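¿Puede un robot casero abrir un armario?
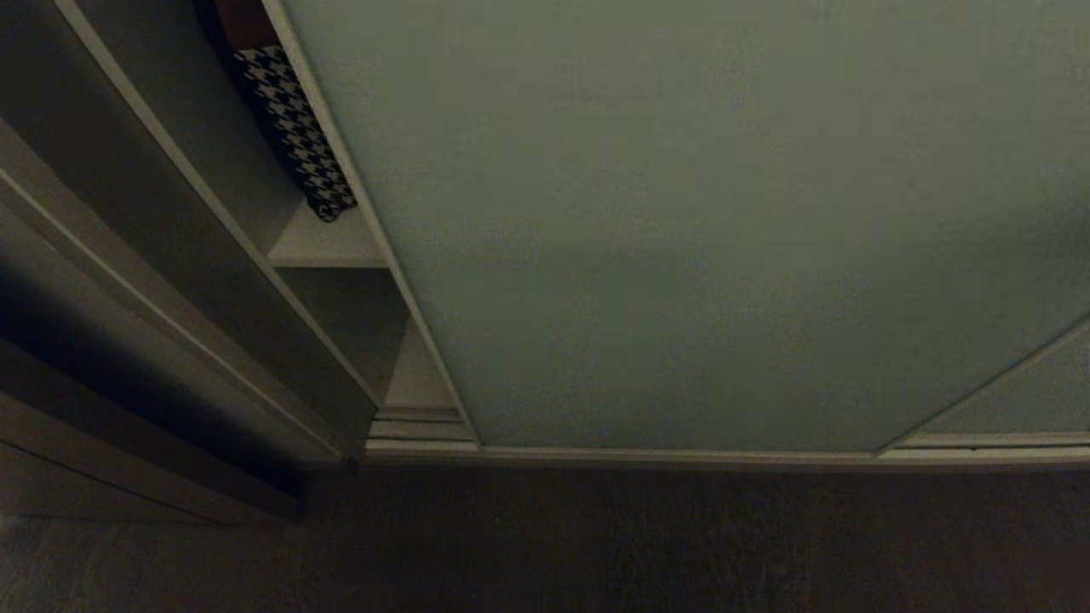
Un armario de puertas correderas, con muy poca luz.

En el taller Hudstead montan un robot para abrir puertas así. Suena fácil, pero yo tengo mis dudas. Esta puerta es lisa y no se le ve tirador: ¿por dónde la agarras? Tú la empujas con la palma y ya está. Un robot necesita calcular la fuerza — y con poca luz ve peor.

Sus autores prometen hasta 2.000 aperturas sin fallos. Yo preguntaría quién las contó, y si siempre fue la misma puerta.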